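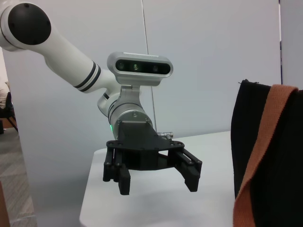

*The Flirau arm above the demonstration table, gripper open.*

**Progress report to the Postell Fund, Sep 20, 2025**
Prepared by Jacobus Nel, with notes from Tetsuya Arai

Dear all,

Thank you first of all for your patience with this report, which should have reached you before the end of August and is arriving now with my apologies and a good deal more to tell you than I would have had then. The open day has taken place, and we are all still rather pleased with it.

We welcomed visitors in 4 groups over the course of the day, with Tetsuya leading the demonstrations and me looking after the door, the tea and the questions that spilled out into the corridor afterwards. Each group began with a short talk about how the arm is taught a new task and then moved to the table to watch it pick up and set down some everyday things -- cups, sponges, a folded tea towel. The tea towel was the favourite by a long way, and I think people warmed to it because they could see how hard it was. It slipped from the fingers twice in the second group, and a retired upholsterer gave Tetsuya some very useful advice about where to take hold of a hem.

The two-finger gripper and the depth camera above it were both bought with your grant, and visitors were able to come close and look at them properly while the arm was stopped. Several asked why a hand should need only two fingers (my own mother has asked me the same thing), and Tetsuya has promised to write up his answer for the Forano newsletter.

Spending on the open day came to £976, mostly printing, refreshments and travel for the school party from Fukuda House. This leaves us a little under budget, and we should like your permission to put the remainder towards spare finger pads, as the present ones are wearing faster than we had hoped.

We collected comment cards on the way out, and 11 people asked to come back for a longer session. One of the teachers would like her pupils to try guiding the arm themselves. We would need to go through the safety arrangements again before agreeing to that, and Tetsuya has begun a draft.

Our plan for the next six weeks is to repeat the tea towel work with thicker cloth, and to settle a date for the longer session. I will send the full accounts separately, once the last travel claim has come in.

With warm thanks from us both,
Jacobus Nel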